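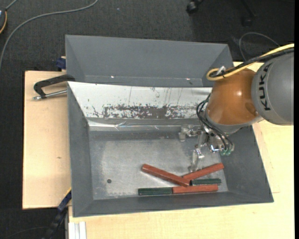
The first item was the parts bins, held over from October. Obsa Zeleke read out the quote from Walbridge for a new set and asked for a yes or no. Several members were not ready to give either. The sales sheet says the Walbridge bin will "outlast the shop," and it was pointed out that Urkenlow said much the same about the liners. The white surface on the back wall of the front bin is scraped down to brownish gray in a long band, and the silver strip under it is creased and wrinkled. Obsa said wear of that kind is cosmetic. The minutes should show that this view was not shared by everyone.

Cleaning came next. Fullivley has offered to refinish the bins we have for $100 each. Asked what the finish is made of, Obsa did not know. Asked how long it lasts, Obsa said Fullivley had told him "years." It was requested that somebody get a number in writing. No money to be spent until then.

The red and green blocks. Proposal to give each color its own bin. Opposed on the grounds that we tried this at the Alemneh building and they were mixed again within 9 days. The proposer felt that labels would make a difference. Put to a vote and defeated, 9 to 5.

Hole in the bin floor. Question whether it is a drain or a bolt hole. No one could say, and the Walbridge drawing does not show one. Left open.

Minutes of the last meeting were approved with one change: "agreed to buy" now reads "agreed to look into."

Next meeting 4/20/18, same room. Obsa to bring the Fullivley answer, if there is one.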